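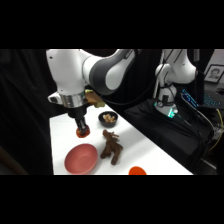 Snack bowls and a stuffed friend on a white tabletop. The small black bowl is the one that never stays full for long.

The Great Snack Bowl Reshuffle

I own too many bowls. I've known this for years, the way you know you own too many tote bags, but it took a cold, gray February and a cabinet door that wouldn't close to make me do something about it. I pulled the whole stack out onto the kitchen floor and sat down in front of it with a cup of coffee, and an hour later I was still sitting there, because every single one had a case to make for itself!

So I gave up on getting rid of them and started thinking about how to use them. What I wanted was a snack table. My grandmother had one in her front room in Lockwood, a low thing by the window with little dishes on it, and you could wander past at any hour and come away with a few nuts or a butter mint. It made the house feel like somebody was expecting you. I wanted that, only with fewer butter mints (sorry, Grandma).

The first thing I learned is that small bowls are your friends. I started out with a huge serving bowl, the kind you'd bring to a potluck, and filled it with trail mix. It looked generous for one afternoon. By the next day the chocolate was gone, and what remained was a big sad valley of raisins. With a small bowl you pour a little, it gets eaten, you pour a little more, and everything in it tastes like it came out of the bag today.

The second thing is color, and I have opinions! Pale food in a dark bowl looks wonderful. Peanuts, cashews, plain crackers, even oyster crackers from the bottom of the pantry, all of them look like something you'd be charged for at a bar. Put the same peanuts in a beige bowl and they more or less vanish. Salmon pink took me longer to figure out. I tried it with pretzels and then with popcorn, and where I landed was green grapes, which look so good against it that I've bought grapes just for that reason. Wide, shallow bowls like fruit anyway. Nothing gets squashed at the bottom, and you can see the one that's going soft before somebody else finds it.

Reds and oranges I keep for vegetables, mostly. Sliced tomato with salt on a hot day, carrot sticks the rest of the year. A friend of mine thinks tomatoes have no place on a snack table and we've agreed not to discuss it. If you do put them out, slice them late and put a folded paper towel underneath, and keep them well away from anything crunchy.

Then there's the matter of the moose. Or reindeer, depending on who in my house you ask. I'm a firm believer that a snack table needs one thing on it that isn't food, and that it shouldn't be a candle. Candles make people behave. A plush animal with knobby antlers makes people pick it up, and then they've got a moose in one hand and peanuts in the other, and they're talking to you. I've had some of my best conversations of the winter that way. Mine spends most of its time lying down, and I've stopped propping it back up. (Plush and salty fingers do mean laundry. I put ours in a pillowcase, cold water, gentle cycle, and let it dry overnight on the rack.)

A word on the table itself, since readers asked after my last column. White is a brave choice and I'd make it again. Yes, you see every crumb, but you also wipe up every crumb, and the bowls look so cheerful on it. I keep a damp cloth within reach and give it a once-over after dinner. It takes around two minutes.

Leave some bare surface, too. My first try had eight bowls on it, shoulder to shoulder, and nobody touched a thing because it looked like a display. I took away five and people started eating. Empty bowls can stay out, by the way! I like having one near the front edge for shells and grape stems, and if it's empty when someone sits down, they'll work out what it's for.

What's in my rotation right now: peanuts, always. Then grapes or clementines, depending on what looked decent at the store. Something crunchy that changes every week, currently sesame sticks, which I can't be trusted with. On Sundays I put out olives and we use toothpicks like civilized people.

My cabinet door closes now, mostly. The potluck bowl went up on top of the fridge, where it's holding onions and doing a fine job of it. I still have my eye on a little yellow dish I saw at the thrift store on Saturday, just the right size for almonds, and I'm going back for it this afternoon if it's still there.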